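Danholm's repair evening is back, and it's bigger than ever

The Danholm repair evening returns in July, and what a comeback it promises to be! Last summer 137 toasters, lamps, coats and bicycles came through the doors, and this time the organisers have room for 300.

Adeel Hashmi will be on the electrical tables again, while Ro-un Maeng is running two sewing corners — one for quick hems and buttons, the other for zips, which always draw the longest queue.

"People go home grinning over a mended kettle," says Hashmi. "I never get tired of it."

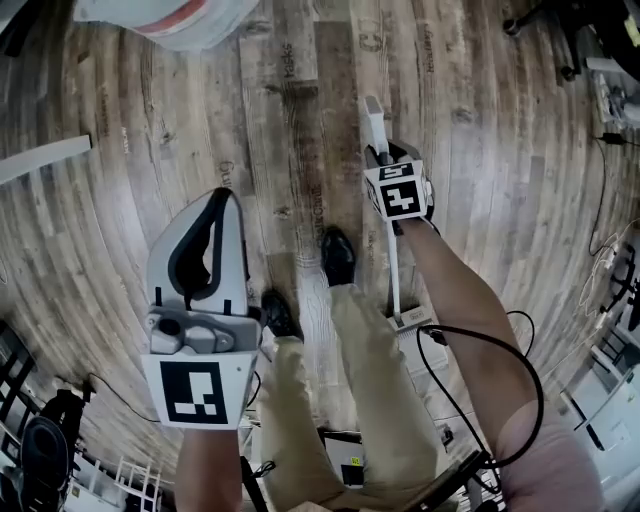

Doors open at 5.30 pm and entry is free, with tea and cake from the Gisler bakery next door. Bigger items such as mowers need booking in at the library desk. Bring the plug, the charger and any loose screws you've saved!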